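Kitchen bench, March, morning

Carrying on with the bowl sorting. Cleared the left side of the bench first and wiped it down. The Zanilo crate is back under the sink, lid off so it can air out.

Plan for today was to decide which bowls stay on the open shelf and which go to the store room. We have too many that do the same job. Rule for now: if it holds 2 liters or less and doesn't stack with its neighbors, it goes down to the store room. The Kernska set stacks well and stays. The Vrabec ones rock when you put more than three in a pile, so I split them into two short piles and will see how that goes.

Pale blue plastic bowl next. Plain, no label or printing on it, with a smooth wide rim and molded rings in the bottom. The rings are the only thing I have against it. Flour and sugar sit in the grooves and a flat scraper goes right over them. For rinsing rice or holding cut vegetables they make no difference.
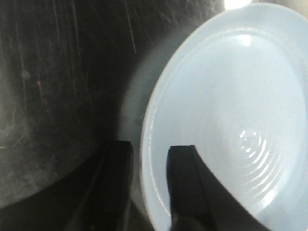
So it stays, but moves to the produce side of the shelf. Dough and batter go in the smooth-bottomed steel ones from now on. I changed the shelf card to match. Please don't put it back with the baking things.

Washing test, same soap as last time. 10 g of flour and a splash of water, left for 50 minutes, then a sponge only. The steel came clean on the first pass. The ringed plastic needed the soft brush in the middle, then a second rinse. Dried both upside down on the rack. Hot water alone did not shift the paste. Should repeat with oil, which I expect to be worse on plastic.

Shelf spacing: the gap is 19 cm on the middle level. Enough for a short stack with a hand over it, tight for anything taller. Could drop the lower board one notch but then the colander won't fit beneath. Left it alone.

Used the last of the Provix shelf liner on the top level. It curls at the front corners, put tape on for now. Need another roll before doing the lower two.

Still to do:
oil test
new card for the store room door
find the lid that belongs to the big Kernska bowl
ask whether anyone still uses the square tubs

Stopped at noon. Rack is full, leave it until the sponge things are dry.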